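The table that eats everything

So the snack table got away from me again. I put the teal cover on it back in June because I was sick of looking at scratches, and I swear the nice soft surface just invites people to set things down and walk off. Bottles, cups, a mayo that has no business being away from a fridge door... it all lands there, right in front of the wicker screen I paid way too much for (134 bucks at Grillitz, and I'd do it again, I love that screen).

By four in the afternoon I'd had enough and decided to sort it before dinner. There was a cup of tea still sitting out, a snack bag all crumpled up, the green tissue box, and a gray cloth wadded up next to it.

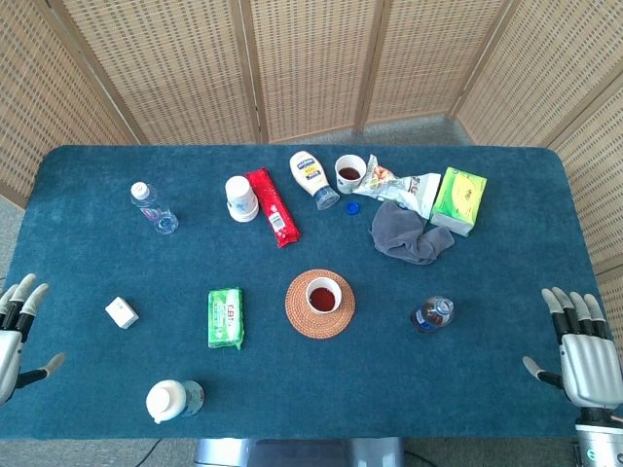
Clearing a table like this one goes faster if you do all the liquids first, according to Maurya, and I do hate admitting when advice is good. One tea down the drain, one less thing to knock over with my elbow! I also got told to throw out any snack bag that doesn't crackle like it's full, but I'm a checker. I have to look inside.

The mayo is the one I argue with myself over. It's a squeeze bottle, it's lying on its side, and there's a little blue cap sitting by itself right below it. Do I save loose caps? I do. I have a Trastik tub in the hall closet with what must be 1,000 of them (fine, I'm exaggerating, but it's a full tub) and I have never once gone in there and found the one I needed.

Paper cups are my other weakness. I like the ones with flowers on them, and once they've been pulled out of the sleeve they never go back in, so they live upside down in a stack on the table until the next time we have people over. Same with water bottles that have one sad swallow left in the bottom - just drink it or dump it, people.
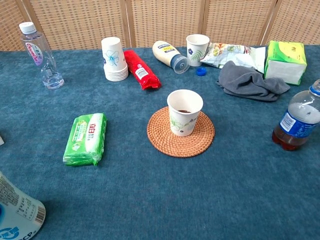
What goes where

Cups go on the shelf over the sink, still stacked. The mayo goes back in the fridge door. The red package goes in the snack drawer, and the tissue box gets to stay out, because that's the one thing on there everybody reaches for.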